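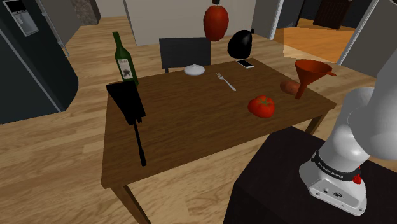
Our project had a one-line brief: get a simulated arm to clear a kitchen table, and record how often it managed. What we ended up writing about is why it mostly didn't. The kitchen was the standard Govside scene, with a Franka arm on a black cabinet, a table, a fridge and whatever groceries the random placer chose to hand out. In this layout the placer gave us a tomato, a fork and a wine bottle on the tabletop, all sensible, and then a red pepper and an aubergine hanging in mid-air above the back of it. We had 340 layouts to get through and had assumed that gravity came included.

What went wrong

The first full batch stopped overnight at layout 192. The log said the planner had "no valid grasp", which was true in the way that a smoke alarm is true. When we went back through the saved renders, we found floating objects in 201 of the 340 starting layouts. Some of those had been scored as successes. Our scoring script only asked whether an object had left the tabletop, and an aubergine that was never on it passes that test very comfortably. Our early success rate, which we had already put on a slide, came down quite a lot.

Cause

The Nwosu placer drops each object from a small height and waits for it to settle. To save time, one of us (the group has agreed to leave it there) had cut the settling period to 5 simulation steps. Objects placed early were usually down by then. Objects placed last were frozen wherever they happened to be, and the starting layout was saved with them still up there. The placer also raises the drop height whenever the spot below is taken, so a crowded table made things worse.

We spent two evenings blaming the collision meshes before anyone looked at the settings file. The meshes did have a fault of their own — the funnel could sink slightly into its neighbours — but it had nothing to do with this.

Safety

Nothing was at risk in simulation except our marks. The trouble is that the same planner was due to run on the real arm in the Rositetti lab in October, and it had learnt to swing high and fast over the back of the table to reach things. A person leaning in from the far side would have had an elbow or a head in that space. We withdrew the trained policy and did not ask for lab time with it.

Changes made

The placer now waits until every object has stopped moving, and rejects the layout if one never does. Scoring checks that an object started in contact with the table. We also added a speed limit above the tabletop, which slowed the runs and annoyed everyone.

All 340 layouts have been regenerated. The new success rate is in the appendix, in a smaller font than the old one was.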